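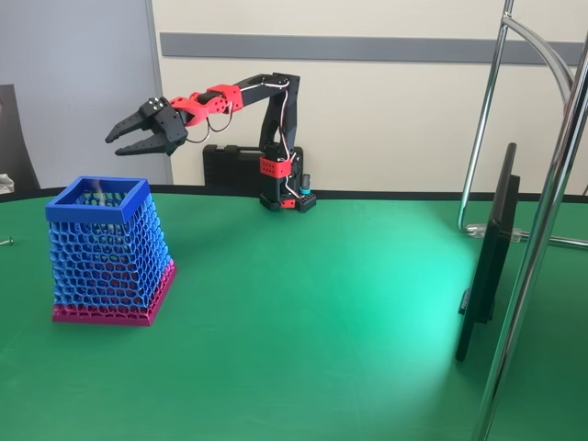
Tuesday, Urnia car, garage notes. Gearbox back in after the Ustcombe round, where third gear left us with 19 laps to go. Gaétan McKinnon swears he shifted gently. The dog ring disagrees. Spent the morning matching old teeth to new, and the serrated ones on that lower gripper finger have sharper edges than anything we pulled out of the box. New Vincze ring fitted, selector fork shimmed, fresh oil.

Ride height still wrong at the left rear — again. Swapped to the 200 spring, no change, so probably the damper. Adlow wants 3,930 for a rebuilt pair. Asked them to check the decimal point.

To do: bleed clutch, find the good torque wrench.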